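Chapter 3
Putting the Bedroom in Order

In this chapter we study how a bedroom is tidied, and we learn the words which belong to this work. Before reading, think of your own room. Which things stay on the bed during the day, and which of them have another place? The reading text, "A Morning in Plurnenham", begins on page 11.

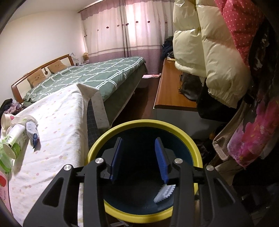 Figure 3.1 A round bin with a yellow rim, near a bed with a dotted sheet.

Key words: bin, rim, sheet, duvet, bed skirt, headboard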